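4.2 Entering opening balances

Have last year's trial balance to hand before you start. You need the Bookkeeper role in Siltance Ledger.

1. Open Set-up and choose Opening balances.
2. Pick the first day of your accounting year.

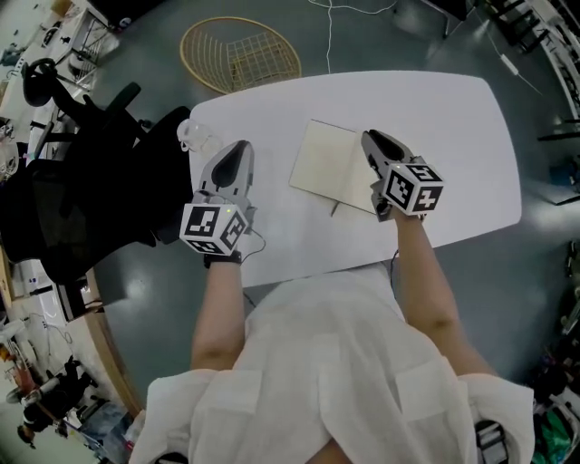
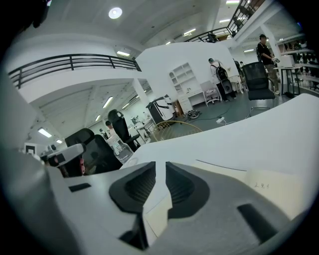 3. Type each balance against its account code. Enter credits with a minus sign, e.g. -1,960.
4. Check that the Difference box shows 0.00, then press Post.

Note: the grid holds up to 1,000 lines - longer lists must be imported.

Caution: posted balances cannot be edited. To correct one, use a journal (see section 4.5).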